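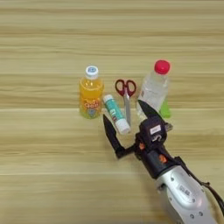 Rollow Help Desk
Ticket: Sharp items and capped drinks on the shared arm table
Status: Resolved
Opened: Thursday, January 1, 2026
Site: Plultow, bench 4

Requester wrote:
Hello, and happy New Year to you all! We're setting up a mixed pick set of ordinary household things (juice, water, a glue stick, scissors) and the arm keeps going into a protective stop on its way down to the scissors. It did it 17 times this morning. While I have you, I'd also love to know whether scissors are even allowed under the bench rules, as two of us read the page differently.

Support replied:
Happy New Year to you too, and thank you for asking about the rule as well as the fault, that makes my day easier. Scissors are fine on the table as long as they are closed, lying flat, and set down with the arm paused. Please don't hand them to the gripper, even at slow speed. Drinks need their caps screwed on tight before the arm is enabled, and the cable should hang clear of the table edge.
As for the stops, could you tell me which speed profile you're on, and what height you've set for the table?

Requester wrote:
Profile is Olatunji standard. The table height is whatever came over from August, I'm afraid. We've put the new top on since then and I never gave it a thought.

Support replied:
Ah, I think we've found it! The new top sits 2 mm higher, so for flat things the fingertips are pressing into the wood and the force limit is doing its job. Please leave that limit where it is, tempting as it may be to raise it. Measure the height again with the Farnisura block, save it, and run the first few picks at 25 percent speed with a hand by the stop button.

Requester wrote:
Measured, saved, and the slow picks went through with no stops. Back to normal speed after lunch and still good. Thank you so much for your patience!

Support note:
Closed. Added "measure height after any change of table top" to the bench checklist.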